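The Open Day at Fedden

Saranya Joseph took the 260 bus to the end of the line and walked the rest of the way. The invitation said eleven o'clock, and she was at the gate with time to spare, so she stood by the sign for Poojary and read it twice. Poojary had the ground floor. Enura, the people she had come to see, had the floor above.

She had put on her good shoes. At the shop they had told her not to bother, it was only a lab, but she had ironed clothes for a living since she was nineteen and did not like to go anywhere looking as though she hadn't.

A young man with a lanyard let her in and gave her a sticker. It said VISITOR and under that, in pen, Saranya J. He asked if she had come far.

"From Grokitgate," she said.

"Oh, that's not bad."

"It is on the 260."

There were other visitors on the stairs already. A couple had brought a boy of school age who wanted to know if the robots could fight. Two women from a hotel group spoke mostly to each other. An older man in a raincoat told Saranya he came to all of these, whatever they were, and that the one at the water works had given out a very decent lunch.

The talk was given by a woman called Bridie in a green jumper. She said that clothes were hard. Machines had been picking up boxes and bottles for years, she said, because a box was the same shape when you came back to it. A blouse was a different shape every time you touched it. The hotel women nodded at this and wrote it down. Saranya could have told them that for nothing, and she looked at the tea urn.

"So what we do," said Bridie, "is we hold the gripper ourselves. We do the job by hand, with the robot's fingers instead of our own. We do it over and over, and the machine learns from that."

"And then what do you do?" said the man in the raincoat.

"Then we do it some more."

They went through in small groups. Saranya's group was the boy and his parents and the man in the raincoat. The room was warmer than the stairs and hummed a little. She had expected something white and shining, like a dentist's, and it was more like the back of the shop, with the boxes and the cables and everything put down where there had been space for it.

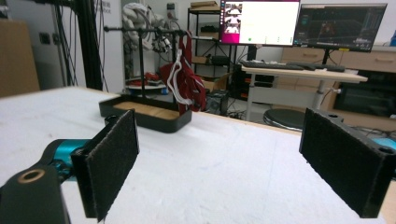

Bridie's colleague was working at the table and did not look up straight away. He brought the gripper in slowly, closed it and opened it again. Saranya watched his wrist. He was coming at it from too far back, the way new girls did when they were frightened of the cloth.

"Is it allowed to ask something?" she said.

"Of course," said Bridie.

"Why doesn't he go in at the shoulder?"

The colleague stopped. His name was Owen, according to his own sticker. "Which shoulder?"

"The near one. If you take it low down, the weight pulls against you and it slides off wherever it likes. If you take it at the top, it comes with you."

Owen looked at Bridie and Bridie looked at the clock. "Would you like a go?" she said.

Saranya gave her handbag to the boy's mother. The gripper was heavier than it looked, and the weight was all out in front – like holding an iron by the flex, she thought, though that was not quite it. Owen showed her how to close the fingers. She closed them on nothing a few times until she knew how far they came.

Then she had a go, and missed, and had another.

"It can't feel anything," she said.

"No," said Owen. "Not really. You have to look."

She had not ironed by looking for thirty years. She looked now, with her head on one side, and went in at the top, close to where a hanger would sit, and squeezed. When she lifted, the cloth came. She moved it across to the table and laid it down, and then she could not help herself and tried to straighten the hem with the end of one finger. It didn't straighten very well.

"Can it do collars?" she asked.

"Not yet," said Bridie.

"Pleats?"

"No."

"No," said Saranya. She gave the thing back and took her handbag. The boy had his go after that, and was quicker at it than she had been, and held the gripper up afterwards and roared at his father.

In the other room there were biscuits, and paper cups that went soft if you left the tea in. The man in the raincoat said it wasn't a patch on the water works. One of the hotel women asked Bridie how soon, and Bridie said it depended what you meant by soon, and they went off towards the window to talk about it.

Owen came over with a form on a clipboard. They were looking for people to do what she had just done, he said. It was paid. Mornings mostly, 2 or 5 hours at a time, whichever suited, starting in January. They had plenty of people who knew about robots.

"I've got a job," said Saranya.

"I know. You could do both."

She read the form. There was a box for qualifications and it was very small. She thought about the bus, and about the new girls, and about Mrs Harte at the shop, who had been saying since the spring that she might not renew the lease. She thought about the hotel women as well.

"If I show it how to do pleats," she said, "does it say anywhere that it was me?"

Owen took a moment over that. "There's a number," he said. "Each person has a number."

She folded the form in half and then in half again, running her thumbnail along each crease, and put it in the side pocket of her bag. It had started to rain when she got outside. She waited under the Poojary sign until the bus came round the corner, and sat downstairs, near the front, with the bag on her knees.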